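Workshop notebook, November, lash and brow bench

Started at the bench a bit after nine with a cup of tea and the tray of practice heads, meaning to get through the adhesive trial before lunch. I got through most of it. Writing it up now while the smell of remover is still in my nose, so forgive the order.

What I wanted to sort out was the lash lift adhesive. We've been on the Gedell balm since winter and I like it, but the last tub has been grabby at the edges and slow in the middle, and I'm tired of chasing stray inner-corner lashes around the shield with a tool while the client lies there being very patient. So: Gedell on the left eyes, the new Undeo water-based glue on the right, same shields, same lashes, same me. Three heads to start with, then my own forearm for the skin feel (yes, I know, it's not an eyelid, but it's what I've got).

First head was a write-off. I used medium shields on both sides and the strip lashes I'd stuck on were too short for them, so the tips never made it past the curve and everything sat at a daft angle. Peeled it, started over with smalls. If you're using the practice heads, please check the strips before you load up the shield, because the drawer has two lengths mixed together now and I suspect I did that.

Second head went much better. The Undeo goes on thin, nearly runny, and for the first little while you think it's doing nothing at all. Then it turns, and when it turns it really turns! I had a nice tidy fan across the middle and was feeling quite pleased with myself, then noticed the outer corner had crossed over and set that way. A damp micro brush loosened it. With the balm I'd have been able to nudge the lashes across dry, so that's one to the Gedell.

Third head I slowed right down and worked in short sections from the centre out, which suits the Undeo. Centre, outer, inner, then back over the lot with the Y-comb. That's the cleanest separation I've had on a practice head, full stop. The roots were straight and I didn't have to go back in for strays at the inner corner, which has been my whole complaint since we changed over. I left both sides on for the same time with no lotion, only glue, to see whether either would let go by itself. The Gedell side had lifted at the tips when I came back. The Undeo side hadn't budged.

Removal is where it gets annoying. The Undeo wants plenty of water and a bit of patience, and if you go at it with a dry swab it rolls up into little grey crumbs that hide in the lash line. On a head it's a nuisance. On a real eye I'd be worried about it. I tried saline on a folded pad, held in place and then wiped downward, and that took it off without crumbs, so that's the method I'd want us to use if we go ahead.

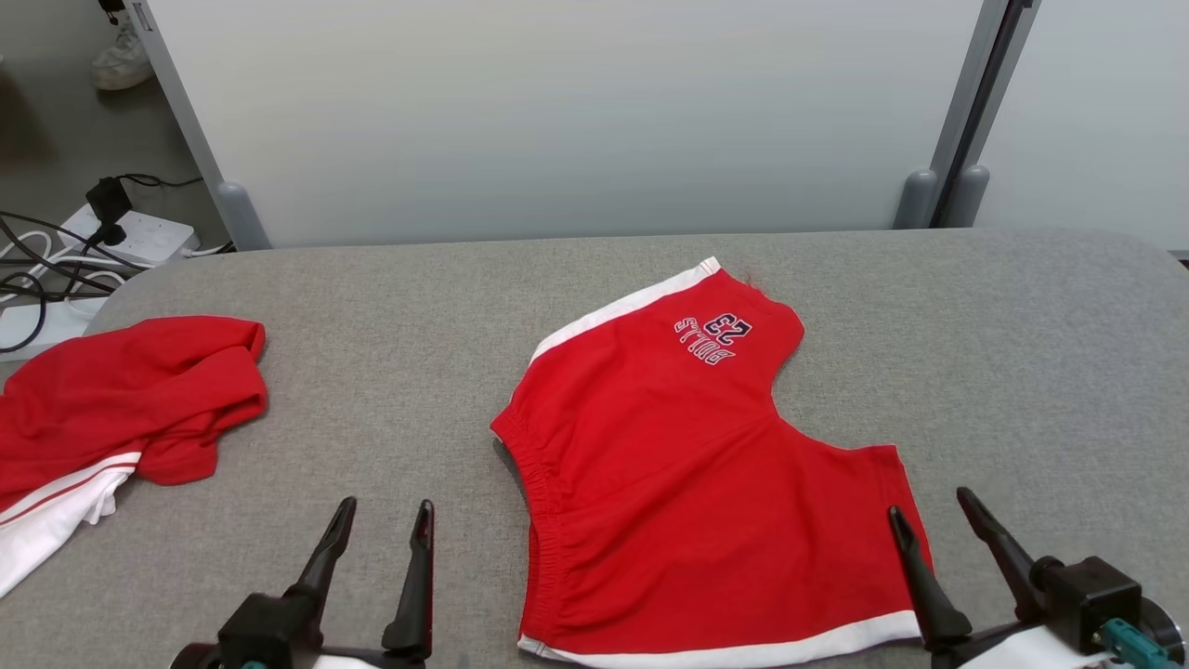 Meirion Edwards
Senior Lash and Brow Artist, Training Bench

Back after lunch. Forearm patches: nothing to report from either glue, a slight tight feeling under the Undeo while it was on and no colour to the skin once it was off. That's me, though, and my skin would put up with house paint. Proper patch tests before it goes near anyone's face.

Moved on to brows for the afternoon, the tint mixing I keep promising to write down. The trouble with our mid brown is that it goes warm on anyone with fair hair, and by the second week it's drifting toward ginger. I've been fixing it by eye with a dab of the graphite, which works when I do it and doesn't when I try to explain it to somebody else. So I made up a row of swatches on the bleached goat hair: straight mid brown, then mid brown with a tiny touch of graphite, then more, then far too much just to see what that looked like. It looked like a pencil.

The second swatch is the one. It's still brown in daylight, it hasn't gone flat, and the warmth is knocked back enough that I'd be happy to see it on a fair client. I've taped it inside the tint cupboard with the mix beside it. Please don't peel it off to have a look under the lamp and then put it in your pocket — you know who you are.

Developer: I used the Skosier cream for the whole row, as the liquid separates on me if I stop to talk. Mixed in the glass dish, not the silicone one, which is stained to the point where I can't judge a colour in it any more. Could we bin the silicone one? I keep hiding it and it keeps coming back.

Stock while I remember. We're down to 19 pairs of small shields, which won't see us through if the training days go ahead. Mediums are fine. Box of 200 micro brushes opened this morning, already lighter than I'd like, but I was careless with them on the first head. Saline pads need ordering. The Carrier trolley has a castor that sticks, the back one nearest the sink, and it swung round and clipped my ankle twice. I've picked the fluff out of it and it's a bit better. It wants some oil.

Still to do on the glue:

Try it on longer lashes, especially coarse straight ones, as I've only tested it on soft strips so far.

Run it with the lotion on. Glue alone tells me about hold and nothing about how it behaves once it's wet through with step one.

Check whether the open tube thickens overnight. I've left it capped, standing up beside the lamp, with a strip of tape on it. Leave it there please.

Ask the rep about the removal crumbs and see if they suggest something other than saline.

My feeling at the moment is that the Undeo is the better glue for someone who already has quick hands and the Gedell is kinder to a learner, so I wouldn't mind keeping both on the shelf. I'll want to see it with lotion before I say so at the meeting, though. If anyone has a free slot and a pair of unlifted lashes to lend me once the patch test is done, write your name under this and I'll bring the biscuits.

Bench wiped, heads in the rack, lamp off at twenty to six.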